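From: Maarja Liepiņa
To: allotment list
Date: Saturday, May 7, 2022
Subject: Re: Marking the new plots

On Thursday Vaida Lill wrote:
> The labels on the lower plots have faded again and I spent
> half the evening working out which was which. Could we agree
> on one way of marking them before July? I have 12 stakes
> left over from last year and would rather not buy more.
> Does paint last any better than pen?

Vaida,

Paint lasts longer than pen in my experience, but it flakes once the wood has been through a winter. The pen I used on my own stakes was gone in 4 months. Jianguo scratched his numbers in with a nail and they are still readable, though you have to bend down for them. 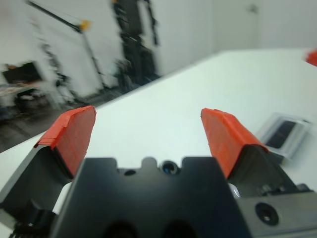 Colour matters more to me than the number. Most of us walk down the path at dusk looking for the right corner, and a brown stake against brown soil is no help. Something bright folded over the top would do it, in the same sort of red-orange as the tip on the left in the photo. It doesn't need to be neat - a few creases won't matter. Put the number lower down, on the side facing the path.

Aušra has asked whether the shared beds need marking too. I would say yes, but in a different colour, so that people don't weed the wrong thing.

I can bring a hammer and the old plan of the plots next time I'm down. Could you bring the stakes?

Maarja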